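Tasberg drink station goes two-armed, staff get new shifts

Posted in Workplace, updated 4:40 p.m.

TASBERG - The people who used to pour drinks at the Bada canteen kitchen are being moved off the pouring line this November, and most of them found out from a sheet taped up by the time clock. The company confirmed the change this afternoon.

Bada runs the kitchen that fills meal trays for the Ersoy care homes. 1141 trays on a normal day, each with a cup of something. Until now that meant people standing at a counter, tipping bottles into cups, for most of a morning. Sore wrists, wet sleeves. One worker on the early crew called it "the job you give the new person."

The replacement is a two-armed robot system from Tridoline, a small outfit with a shop across the rail yard. Trials on the pour have been going on there, plain white table, one cup at a time. 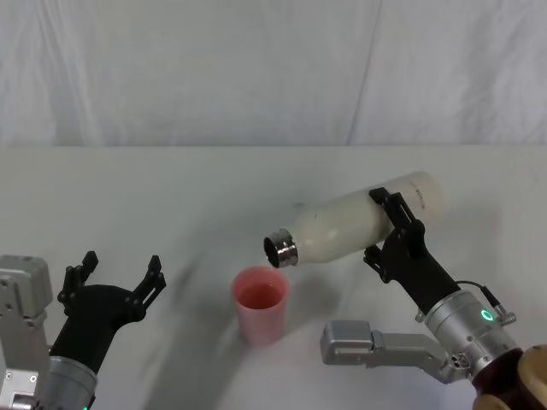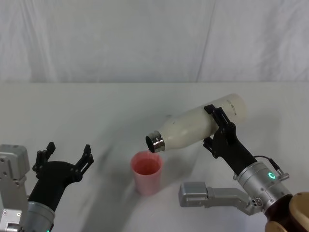 Bada says no layoffs. The 40 people on the tray line keep there hours, the company said, but the work gets split up differently. Some go to tray checking, which means reading diet cards and pulling anything wrong before it ships. Others will be trained to load the station, clean it and stop it when something looks off. That training is paid, two mornings, and the first group has already signed up.

Pay is the sticking point. Tray checkers at Bada earn more than pourers, and workers want the higher rate from the first day on the new job. The company is offering it after 300 hours. A meeting on that ran long last night and ended without a deal.

Not everyone is against it. A pourer with six years in said she would be glad to never lift another case of bottles. Another worry is speed: people on the line say a machine sets the pace and everybody else has to keep up. Bada says the crew will be able to slow the station down themselves, no supervisor needed. Workers asked for that in writing. Havent got it yet.

Also unclear, who mops up. The current schedule has no cleaning slot between breakfast and lunch, and staff say there needs to be one wether a person or a robot is pouring.

Ersoy said its homes were told about the switch and that residents will see no change in what is served.

Pay talks pick up again at 9 a.m. in the staff room.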